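Compras de sábado, ou como eu parei de brigar com a lista

15 de junho de 2019

Faz uns meses que eu prometi escrever sobre dinheiro de mercado e fui empurrando com a barriga. Hoje choveu o dia inteiro, a roupa não seca, a internet caiu duas vezes e sobrou tempo, então vamos lá.

Tudo começou em novembro, quando resolvi somar os recibos do mês. Eu guardo recibo desde sempre, numa caixa de sapato, mas nunca tinha somado nada. Deu R$ 1.936. Moramos em dois! Fiquei olhando pra calculadora e somei de novo, na esperança de ter digitado algum preço duas vezes. Não tinha.

Aí fui separar por tipo de compra e achei o problema bem rápido: R$ 626 em idas "rapidinhas" ao mercadinho da esquina. Aquela história de descer pra comprar pão e voltar com pão, um queijo, dois iogurtes caros, uma barra de chocolate e um pano de prato (tenho onze panos de prato, todos manchados). O mercadinho é simpático, a moça do caixa já sabe que eu não quero CPF na nota, mas ele cobra pela simpatia.

Tentei primeiro com aplicativo. Baixei o Kastix, que todo mundo do trabalho usava, e durei nove dias. Ele apitava na hora do almoço perguntando se eu tinha gastado alguma coisa, e eu tinha, e ficava de mau humor com o telefone. Depois passei pro Flustis, que é mais bonitinho, com uns gráficos de pizza coloridos, só que não dá pra separar produto de limpeza de comida sem pagar a versão completa. Desinstalei também. Voltei pro caderno. Caderno pautado, caneta azul, preso na lateral da geladeira com dois ímãs porque com um ele cai.

O que mudou mesmo foi o dia da compra. Antes eu ia na sexta depois do expediente, morta de fome, e quem vai ao mercado com fome merece a conta que recebe. Agora vou no sábado de manhã, de café tomado, primeiro na feira e depois no Turcotte, que fica mais longe mas tem o arroz e o feijão bem mais em conta. Do Turcotte eu só trago o que pesa e o que dura. Verdura e fruta é na feira, sempre, e se der pra chegar depois das onze melhor ainda — a banana cai pela metade e o moço do coentro joga um maço a mais na sacola.

Peixe e congelado eu compro uma vez por mês no Fanen, que é aquele galpão perto da rodovia. Levo sacola térmica, chego em casa e já divido em porções antes de guardar, senão vira um tijolo único no freezer e eu acabo pedindo pizza. Falo por experiência própria, minha e de um quilo e meio de filé de merluza que só saiu da embalagem com ajuda de martelo.

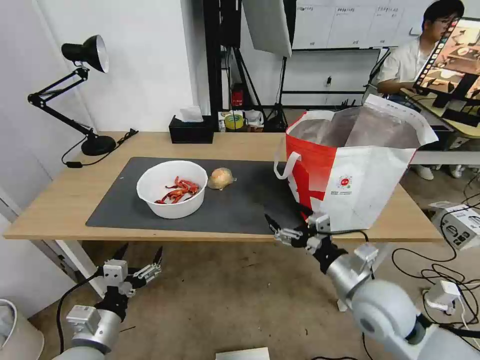

Sacola aberta na mesa e a tigela branca já ocupada.

Outra coisa que ajudou foi parar de planejar cardápio da semana inteira. Eu fazia aquelas tabelas lindas, segunda sopa, terça frango, e na quarta já estava tudo errado e o espinafre murchando na gaveta. Hoje eu planejo três jantares e deixo o resto pro improviso, ovo, macarrão, sobra. Aqui em casa ninguém reclamou (do espinafre, aliás, ninguém sente falta).

Em maio a soma deu R$ 1.502. Ainda acho muito, e tem quem viva com bem menos, eu sei. Mas são mais de quatrocentos reais de diferença, e já comprei com isso uma panela de pressão que não assobia feito chaleira. As idas ao mercadinho continuam, só que agora desço com dinheiro trocado e deixo o cartão em cima da cômoda.

Semana que vem quero falar de produto de limpeza, que é outro buraco. Se alguém souber tirar mancha de açafrão de pano de prato, me conta nos comentários, que eu já tentei vinagre, bicarbonato e sol.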